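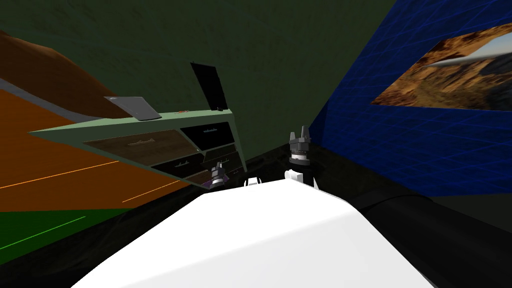

3.2 Task setup and student procedure

The course project asked each student pair to teach a simulated two-arm robot to handle small objects in a furnished room. The students at Maltwood had one term of programming before the course, and most of them had never worked with a robot. We therefore kept the room the same for all pairs and changed only the surface texture, the wall colors and the starting pose of the robot. In the version of Figure 3, both grippers are raised in front of a cabinet with a pale green countertop, and the drawers have different fronts, so that a student cannot find a drawer by its color alone. The simulator, Lostex, was installed on the laboratory computers and could be used without supervision in the evening.

Reading time: 3 min

Figure 3. The simulated room, and a wrist view over a single object.

Each pair recorded its own demonstrations by keyboard control. A demonstration was accepted when the object was lifted and held until the end of the episode. In total the students submitted 2088 demonstrations, of which 1692 were accepted by the automatic check. Dzifa Mensah then went through the accepted ones by hand and removed those in which the object was pushed against the furniture before the grasp. After this step 1522 remained for training.

The most frequent difficulty reported in the student notebooks was the approach to long and thin objects. When such an object lies at an angle to the gripper, the fingers must be turned before they go down, and many students made this turn too late.

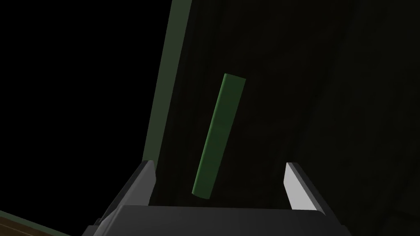
Several pairs solved it by dividing the movement into two parts, first the rotation at a safe height and then a straight descent. Aba Asante, who taught the exercise sessions, suggested to show this method to all pairs in the next course, but we decided against it, as finding the method was considered by the students as the most useful part of the work.

A second difficulty was the contrast. On dark surfaces the students often lost the edge of the object in the wrist view and had to change to the head view. The Antwi worksheet, which was given out in July, did not mention this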